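Search this site
Search
Local Government & Elections
Share 18

Can the county really redraw our ward lines without a public vote?

Posted by irneck_renter

I live on the east side of Irneck, in what has been Ward 3 for as long as I've had a mailbox here. Last week a postcard came saying the county board has a "draft realignment" and that residents can comment until the end of June. The map on the card is the size of a stamp. As far as I can make out, my street goes in with Warkier, which is across the river and has its own school district, its own water bills and its own problems.

The board says this is only to even out the population. Maybe so. The two wards that change the most happen to be the two that voted out incumbents last time. Do they need our approval for this, or is the comment period just for show? And is there any way to see how they got their numbers? I called the clerk's office and was told to "check the website," where the link goes to a blank page.

Tsai_Road_Pete
18 people found this helpful

In most states a county board can pass a ward map by ordinary vote after a hearing. No ballot question needed unless your county charter says so. Read the charter before you believe anybody, me included.

What you can get is the paperwork. Put a records request in writing and ask for the population total for each proposed ward, any earlier drafts, and the contract with whoever drew the map. Ours was done by an outfit called Kestora and the contract told us more than the hearing did. It set a target of no more than 10 percent difference between the biggest and smallest wards, and the old map already met it. So why draw a new one? The board never gave a straight answer.

Go to the hearing anyway, but send your comments in writing too. Spoken comments got boiled down to one line in our minutes – "residents expressed concerns" – and I spoke for my full time.

warkier_west

It's all politics, they'll do what they want. Same thing over here and it passed. Don't waste your evening.

ledgerline
10 people found this helpful

I wouldn't go that far, but I wouldn't expect much from the hearing by itself either. Check two things. First, the notice. Many places require a set number of days between publishing the map and voting on it, and if your rule is 60 days then a stamp-sized map and a dead link might not count as publishing. Second, see if your charter lets voters petition to put an ordinance on the ballot. Some do, and the window to file can be short, so look now and not after the vote.

I also wouldn't assume it's aimed at the new members. It may be. Ask for the home precinct of every sitting member and lay that over the draft. If the lines bend around somebody's house, you'll see it. If they don't, you've saved yourself an argument you would have lost.

And take a picture of that blank page with the time showing.

Comments (4)

eastbank
Called the clerk at 9 a.m. and got the full-size map by email. It does exist. They just don't offer it.

irneck_renter
Thanks. Request is in. They quoted me 100 dollars for copies, which I'm disputing – I asked for files, not paper.

millrace
Good. Ask for the fee schedule in writing.

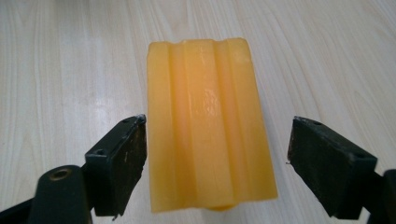 dorval_h
Our county tried the same copy charge and dropped it once we asked which ordinance it came from. I'd still like to know who picked the end of June for the deadline, with the budget hearings going on at the same time.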